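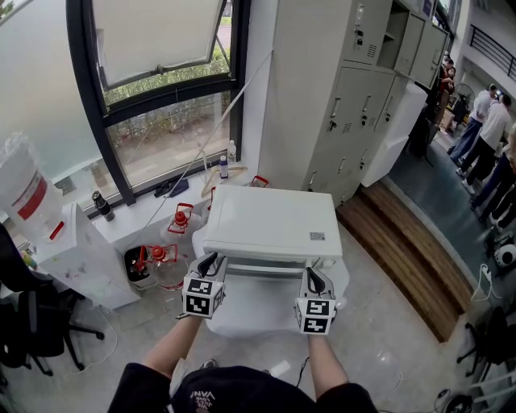
Thermos, hanger, bottles, and a row of lockers across the room.

Sunil Karunaratne wants every office windowsill cleared by the end of February. His piece in the Flonstead newsletter says a bare sill makes people calmer. I doubt it, and he offers no evidence beyond his own desk.

A sill is at elbow height and it's free. Of course the thermos ends up there. The usual cure is lockers, and I have nothing against lockers, but who unlocks a door every time they want a drink? Water jugs I'll give him. Those are heavy, and a floor is a poor place for them if people have to walk past.
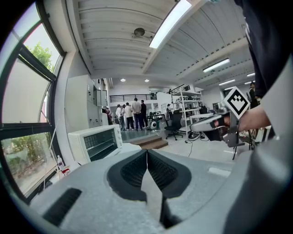 A small white bottle on the sill, trees outside.

Then there's the Sorkura sill organizer he recommends, at $394. For a tray! It would take up more of the ledge than a bottle does - and somebody would still hang a coat hanger off it. Move the jugs, wipe the ledge, leave the rest alone.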